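Good practice for shared robot workbenches
Progress report to the Plulow Fund
Prepared by Eun-ji Ji, Kutberg
Tuesday, July 14, 2020

Dear all,

Thank you once again for your patience with us over the spring, and for the very kind note that came with the second payment. I promised a proper account of how the bench rules are coming along, so please put the kettle on, as I do tend to go on a bit once I get started. 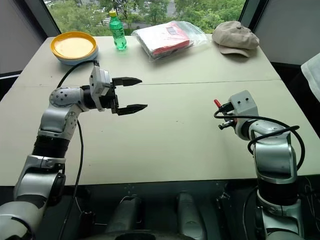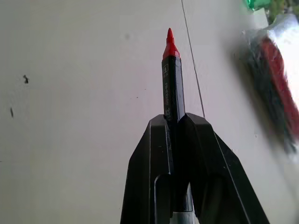 Photos: Kutberg / Plulow Fund bench practice project

When we applied to you, the plan was to write a short set of house rules for people working at a table with a two-armed robot, covering how the table is laid out, how cables are looked after, how things are handed to the grippers and what gets written down at the end of a session. We are now on the fourth draft and I'm pleased to say it reads like something a new starter could follow on a first morning. The first draft ran to far too many pages and was, I admit, mostly my fault.

Layout of the table. The rule is that objects not in use go to the far edge and the middle is kept clear between tasks, so that both arms have room to come in. In the first picture you can see the plates, the bottle, the bag and the cap set back near the window, with open tabletop between the two grippers. We argued for a long while over whether to mark the waiting area with tape. For the moment we have left it as a matter of habit, and I would like to see how that goes before anyone buys tape.

Cables. This is the section I am least happy with. The draft asks for a look at every cable on both arms before power goes on, and again after any change of tool, with the arms moved slowly through their full reach to see that nothing catches. What it doesn't yet say is how much slack is acceptable. Too little and the cable pulls at the wrist, too much and it wanders over the work. Our colleagues at Dadasier have offered to share their own wording, and I have gladly said yes.

Pointed and marking items. Pens, scissors and the like now have a page to themselves. The marker in the second picture is held upright with its red tip pointing away from the fingers, and this is how the draft asks for it. Hands stay off the table until the arm has stopped, and the person at the stop button says so out loud. It felt rather silly the first few times, I must say, but we have all got used to it and I now catch myself doing it at home.

Wear and cleaning. Gripper fingers are to be looked over weekly for scuffs, chips and dust, and the tabletop wiped down at the end of the day. The log sheet for this was called the Ahn sheet in our application and the name has stuck, so please don't be puzzled if you see it in the appendix.

Trial sessions and spending. We have logged 277 sessions under the draft rules so far, which is rather more than I dared hope for. Of the money set aside for printing and signs, around £800 is still unspent, as we didn't want to print anything that might change. With your agreement I should like to carry it over.

Still to do: the slack wording, a page on visitors, and a plain one-page version for the wall. Two of our newer staff have offered to read the whole thing cold and mark every sentence they stumble on. The final text should reach you in November.

Do ring me if anything is unclear, or if you would like to come and see the bench for yourselves. You would be very welcome.

With warm thanks,
Eun-ji Ji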